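분다리 스토리지 룸매트 26 바닥 보호 매트
제품 안내 / 바닥재·매트 / 실내용

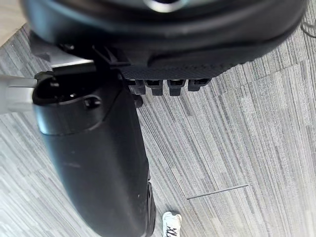
룸매트 26은 의자 바퀴, 가구 다리, 운동기구 받침이 닿는 자리에 깔아 쓰는 실내용 바닥 보호 매트입니다. 강마루, 원목마루, 장판, 타일 바닥에 사용할 수 있으며 접착제 없이 올려놓는 방식입니다. 분다리의 기존 룸매트와 같은 배합을 쓰지만 뒷면 무늬를 바꾸고 모서리 처리를 다시 했습니다. 기존 제품과 나란히 이어 붙일 경우 두께 차이로 턱이 생기므로 한 공간에는 같은 모델을 쓰는 것이 좋습니다.

제품 사양
품명: 룸매트 26
제조: 분다리
국내 공급: 제브사이드
재질: 열가소성 엘라스토머(TPE)
한 장 크기: 50cm × 50cm
두께: 5mm
색상: 밝은 회색, 모래색, 짙은 녹색
포장 단위: 낱장, 15장 묶음
표면: 무광, 잔무늬
뒷면: 물결 홈
사용 온도: 실내 상온

색상 안내
밝은 회색은 푸른 기가 거의 없는 중간 톤입니다. 모래색은 밝은 원목마루와 비슷한 계열이고, 짙은 녹색은 조명이 어두운 방에서는 검정에 가깝게 보입니다. 생산 시기에 따라 색이 조금씩 다를 수 있습니다. 추가 주문을 하실 때 포장 옆면의 생산 번호를 알려 주시면 같은 번호의 재고가 있는지 확인해 드립니다. 재고가 없으면 가장 가까운 번호로 안내하고, 원하지 않으시면 주문을 취소해 드립니다.

용도별 선택
사무용 의자 밑에는 의자를 뒤로 뺐을 때의 뒷바퀴 위치까지 덮이도록 까십시오. 책상 다리는 매트 위에 함께 올리거나 완전히 바깥에 두어야 합니다. 다리 하나만 매트에 걸치면 책상이 흔들립니다.

실내 자전거나 스텝퍼처럼 받침이 네 곳인 기구는 받침마다 매트 가장자리에서 한 뼘 이상 안쪽에 오도록 놓습니다. 러닝머신은 진동이 커서 룸매트 26만으로는 부족합니다. 러닝머신에는 같은 제조사의 탈레비 방진판을 먼저 깔고 그 위에 매트를 올리는 구성을 권합니다. 탈레비 방진판은 별도 판매 제품이며 규격은 해당 제품 페이지에 있습니다.

세탁기와 건조기 밑에는 사용하지 마십시오. 물이 고이는 곳에서는 뒷면 홈 사이가 마르지 않아 바닥재가 변색될 수 있습니다. 욕실, 베란다, 현관 바깥도 같은 이유로 권하지 않습니다.

까는 방법
1. 바닥의 먼지와 모래를 진공청소기로 빨아들인 뒤 마른걸레로 닦습니다.
2. 포장을 풀고 매트를 평평하게 펴서 하루 동안 둡니다. 겨울에 배송된 제품은 가장자리가 들려 있을 수 있는데 실내 온도에 맞춰지면 가라앉습니다.
3. 방 한쪽 벽에서 시작해 한 장씩 맞춥니다. 벽과 매트 사이는 손톱 두께 정도 띄웁니다.
4. 마지막 줄은 치수를 재서 재단합니다. 앞면에 연필로 선을 긋고 쇠자를 댄 다음 일반 커터 칼로 두세 번 나누어 자릅니다.
5. 가구를 올릴 때는 끌지 말고 들어서 놓습니다.

장판 위에 깔 때는 먼저 한 장을 구석에 두고 일주일 정도 지켜보십시오. 일부 연질 장판은 고무 성분이 든 제품과 오래 닿으면 누렇게 변합니다. TPE는 일반 고무보다 이런 현상이 적지만 장판의 종류와 연식에 따라 결과가 다릅니다. 바닥 난방을 쓰는 방에서는 매트를 깐 자리의 온기가 늦게 올라옵니다. 난방 온도를 높게 유지하는 시기에는 한 달에 한 번 매트를 들어 환기해 주십시오.

청소와 보관
평소에는 청소기와 물기를 꼭 짠 걸레로 충분합니다. 기름때는 중성세제를 묽게 풀어 닦고 깨끗한 물걸레로 한 번 더 닦습니다. 아세톤, 시너, 락스 원액은 표면을 녹이거나 얼룩을 남깁니다. 스팀 청소기는 사용할 수 없습니다. 로봇청소기는 대부분의 모델이 매트 높이를 넘어가지만 물걸레 기능은 매트 구역을 제외하고 설정해 주십시오.

의자 바퀴에 낀 머리카락과 모래는 매트 표면을 긁는 가장 흔한 원인입니다. 바퀴를 분리할 수 있는 의자라면 매트를 닦을 때 바퀴도 같이 청소하는 편이 낫습니다.

보관할 때는 평평하게 쌓습니다. 말아서 보관하면 다시 펴는 데 시간이 걸리고, 접으면 자국이 남습니다. 창가에 세워 두는 것도 피하십시오.

냄새에 대하여
새 제품에서는 TPE 특유의 냄새가 납니다. 포장을 풀어 바람이 통하는 그늘에 두면 보통 며칠 안에 약해집니다. 냄새에 민감한 분은 중성세제로 앞뒷면을 한 번 닦고 완전히 말린 뒤 까십시오. 햇볕에 말리면 색이 바랠 수 있습니다.

개정 내용
올해 1월 생산분부터 뒷면이 점 돌기에서 물결 홈으로 바뀌었습니다. 점 돌기는 무거운 가구를 오래 올려 두면 바닥에 자국이 옮겨 찍힌다는 의견이 있었습니다. 설계를 담당한 레자울 몰라는 홈의 방향을 한쪽으로 통일했고, 그래서 매트를 깔 때 뒷면의 화살표가 같은 쪽을 향해야 합니다. 방향이 섞여도 쓰는 데 문제는 없지만 이음매가 조금 더 벌어질 수 있습니다.

모서리는 직각에서 얕은 경사로 다듬었습니다. 의자 바퀴가 드나들 때 걸리는 느낌이 줄었고 양말이 걸리는 일도 적습니다. 재단한 면에는 이 경사가 없으므로 자른 쪽을 벽으로 보내십시오.

주문과 배송
낱장은 택배로, 15장 묶음은 화물 택배로 보냅니다. 묶음은 무게가 있어 엘리베이터가 없는 건물에서는 1층 입구까지만 배송될 수 있습니다. 도서 지역은 주문 전에 배송비를 문의해 주십시오. 견본 조각은 색상별로 한 개씩 신청할 수 있고, 전시품은 제브사이드의 프랄로브사이드 매장에서 볼 수 있습니다.

교환과 반품
받은 날부터 7일 안에 신청해 주십시오. 재단한 제품, 세제로 닦은 제품, 가구를 올려 눌린 자국이 있는 제품은 반품되지 않습니다. 찍힘이나 휘어짐이 있는 경우 깔기 전에 앞면과 옆면 사진을 찍어 문의란에 올려 주시면 해당 장만 교환해 드립니다. 펴 둔 지 하루가 지나도 모서리가 바닥에서 들려 있으면 불량으로 처리합니다.

함께 쓰는 제품
탈레비 방진판
룸매트 마감 테두리(직선, 모서리)
가구 다리용 펠트 받침

페이지 수정일: 2023년 9월 4일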